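Can a Machine Clear the Table Yet?
Project report, Mornier College, Applied Technology
Submitted 12/03/2021

Summary

The project looked at whether the machines now being built for homes and shops can do simple chores with objects on a table. We read what we could find on the subject, then tried the chores ourselves using hand-held grippers, so that we had only two fingers on each side to work with, as most of the machines do. Four chores were chosen. Two of them seem to us within reach of a machine that has been shown enough examples. The other two do not, at least in an ordinary room with ordinary things in it.

Background

We started with a plain question: why is there a machine that washes plates and none that puts them away? A dishwasher or a washing machine does its work inside a closed box. Somebody else loads it and empties it. Once the work moves out of the box, the machine has to cope with objects of any shape, put down anywhere, in light that changes through the day.

Shops have the same problem on a larger scale. For the report we visited the Gandum warehouse shop, where deliveries come in on pallets and the shelf filling is done by hand. The shop uses powered pallet movers and a floor-cleaning machine. The staff we spoke to were happy with both. The shop carries 2,000 product lines, and we were told that the bottles and tubs alone come in more shapes than anyone there could list.

The method we were most interested in is learning from examples. A person does the chore many times and the movements are recorded, together with what a camera saw. A program is then trained to produce similar movements. Some groups record the examples by driving a robot arm from a distance. Others give the person a gripper to hold, which is cheaper and much quicker to set up. We used the second way.

Method

The chores were:

1. Pick up a bottle and put it down in a marked place.
2. Line up several containers along the back of a table.
3. Open a flip-top cap and close it again.
4. Wipe the table and put everything back where it was.

We worked at a wooden table with a pair of grippers, one for each hand. Each has two rigid dark fingers. The person holds the grip and does the chore with the fingers, keeping their own hands off the objects. We tried one-handed chores first and used the second gripper only when a chore needed it, leaving it on the table the rest of the time.

The objects were everyday ones: white bottles with a smooth round body, small clear bottles with flip-top caps, and a tall container with a white top and a clear base. We avoided glass and anything hot.

Every member of the group did each chore five times. We noted whether it was finished, whether anything was dropped or knocked over, and what the person said was difficult. We did not train a program ourselves. For that part we relied on published work and on a demonstration given at Choi, a local engineering firm that builds packing equipment.
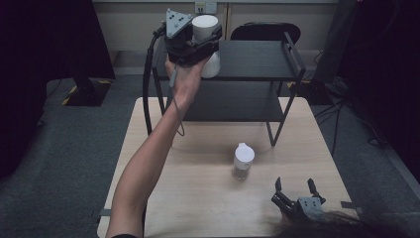
Results for chores 1 and 2

Picking up a bottle was easy for all of us after the first few goes. The main fault at the start was closing the fingers too high. A round bottle held near its cap swings when it is lifted and is then hard to set down straight. Held round the middle it stays upright. We all learned this without being told, mostly by knocking things over.

The smaller bottles were harder than the large ones. They are light, so if one finger arrives before the other the bottle slides away or tips. The person holding the gripper corrects for this almost without thinking, by moving the wrist a little as the fingers close. A machine has to learn the same correction from the recordings, and it can only do so if the camera can see what is going on between the fingers.

Lining up containers was slow but everyone managed it. The difficulty was at the end of each move. When the fingers open they need room on both sides, and if the next container is already close there is no room. Most of us ended up placing things with a gap and then pushing them together with the outside of one finger. We would expect a machine to need the same trick.

A table is also rarely just a flat top. The one we used has a cable hole near the back and a thin black pole standing beside it, and anyone reaching for the far side had to think about both.
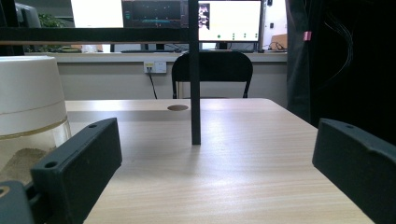 It is easy to forget how much of a room a person ignores while doing a chore. We paid attention to the object and to the place it was going, and very little else. A camera has no such habit. It takes in the background as well, and the published work says that a program trained in one room can do badly in another for reasons that have nothing to do with the object. A different chair, a screen with something bright on it or a curtain pulled across may be enough. At Choi the packing machine works inside a plain hood for this reason. The engineers told us that putting up the hood had helped more than any change to the program.

A home cannot have a hood put over it. A shop aisle cannot either, as customers walk through it all day.

Results for chores 3 and 4

Opening a flip-top cap was the chore we disliked most. With bare hands it takes a thumb. With grippers it takes both: one to hold the bottle still and the other to get the tip of a finger under the lip of the cap. The fingers are thick and flat, and the lip is small. Several attempts ended with the bottle pushed over while still closed. Shutting the cap was simple, as it only needs a press from above.

Flonis, a countertop helper sold for kitchens, comes with its own set of bottles with wide tabs on the caps. We had taken this for a way of selling bottles. After trying the chore we think the tabs are needed.

The wiping chore went badly for a different reason. A folded cloth can be held between two fingers, but it drags and bunches, and a dry patch is left wherever it lifts. Putting the objects back afterwards was no harder than chore 1, but it meant remembering where each one had been. A person does this by glancing. A machine would need to keep a record before it started. 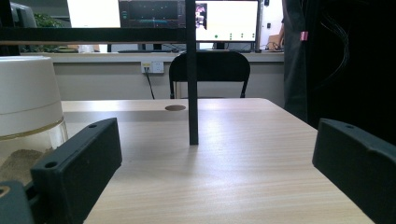
Figure 3. Gripper fingers open above the table, with the tall container to the left.

Discussion

Our results are for people using grippers, so they show what two fingers can do when there is a person behind them. They are a kind of upper limit. If a student cannot open a cap with this tool, a machine with the same fingers is not likely to do better.

On that basis we would say that moving and lining up rigid containers is ready to be tried in shops, in a fixed area such as a stock room table, with someone nearby. In the home we are less sure, mainly on account of the background problem and the cost. Caps, cloths and anything soft will need better fingers, or bottles designed with the machine in mind.

Speed should be mentioned too. Every chore took us longer with grippers than with bare hands. In a shop at night this might not matter much. In a kitchen before breakfast it would.

Limits of the project

We used one table in one room. All the objects were rigid apart from the cloth. Our group got better as it went on, so the later chores had the benefit of practice from the earlier ones, and the order should have been mixed. We also did not write down how full each bottle was, although a full bottle and a nearly empty one behave quite differently when gripped.

Further work

In April we would like to repeat chore 3 with a strip of rubber on the fingers, and to do chore 1 again in a different room with the same bottles. Choi has offered to let us compare our notes with the faults logged on its packing machine.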